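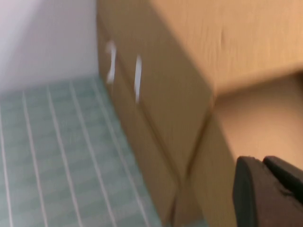

Arm jerks sideways and then protective stops, but only near the cabinet

Posted by Nermina Vukčević, 12 Nov 2022

Hi all, long-time reader, first time I've had to ask for help! I have a small arm on a rolling base that I'm teaching to open and close cabinet doors (plain bar handles, the vertical kind). It worked fine for weeks. Now, when it swings in toward the cabinet, it suddenly whips sideways, way faster than I ever told it to go, and then stops dead with error 2839, "joint speed limit." The wrist camera picture from that moment is just a smear.

It happened 17 times in 70 runs, so it's not every time, and that's what is driving me nuts. I've swapped the camera cable, restarted everything more times than I want to admit, and put the old gripper fingers back on. Same thing. The controller is a Trareo and I plan the moves with Lagman, straight-line mode, default settings. I did move the base closer to the cabinet last week so it could reach the far handle, but I redid the calibration after that and the numbers looked good.

Is my arm dying? It's out of warranty, of course. And is it OK to keep running it while I figure this out? It hasn't hit anything yet, but I was standing pretty close the last time and I did not enjoy it.

drurkov_dan

Had the same error, mine was a bad motor. Send it in for repair. You could also raise the speed limit in the settings so it stops complaining, that's what I did for a while until it quit completely.

Fatos Mladenović

Please don't raise the limit! That stop is the one part of your setup doing its job, and if you turn it up the arm just gets to swing harder before it gives up.

I don't think your motor is bad. My money is on the base move. If you ask for a straight line and the path takes the wrist close to a singularity (two of the joint axes line up, so the arm loses a direction it can move in), the hand may only need to travel a little bit but one of the joints has to spin like crazy to keep it on the line. From the outside it looks exactly like what you wrote, a sudden whip and then a speed fault. Calibration won't fix that, it only tells the arm where things are. And if your base doesn't park in exactly the same spot each time, some runs will pass close to the bad pose and some won't, so that would fit with it coming and going.

What I'd do, in this order:

Open the log for a failed run and look at the joint speeds right before the stop. If one or two wrist joints shoot up while the hand speed stays flat, there's your answer. A failing motor usually shows the joint lagging behind its command instead, so check that plot too before you rule it out.

Then change the approach. Do the big swing as a joint move to a point a little way out from the handle, and save the straight line for the last short bit. I'd also back the base off or turn it some so the elbow isn't stretched out so far. I run an Astata arm on a cart and turning the cart a little got me from a fault every morning to none at all.

As for running it — not with you next to it. Turn the overall speed way down, keep the stop button in your hand, and stay out of reach of the whole arm, elbow included (people watch the gripper and forget the elbow, I have the bruise). If it still jumps at low speed with a plain joint move, out in the open, then shut it off and get somebody to look at the drive.

Post the plot if you can, I'd like to see which joint it is.

Nermina Vukčević

Thank you Fatos!! Pulled up the logs and it's joint 5, flat as a pancake and then straight up right before the stop. The lag plot looks normal to me, but I'll post both tonight. Leaving the limit alone, and the base gets moved before I run anything else.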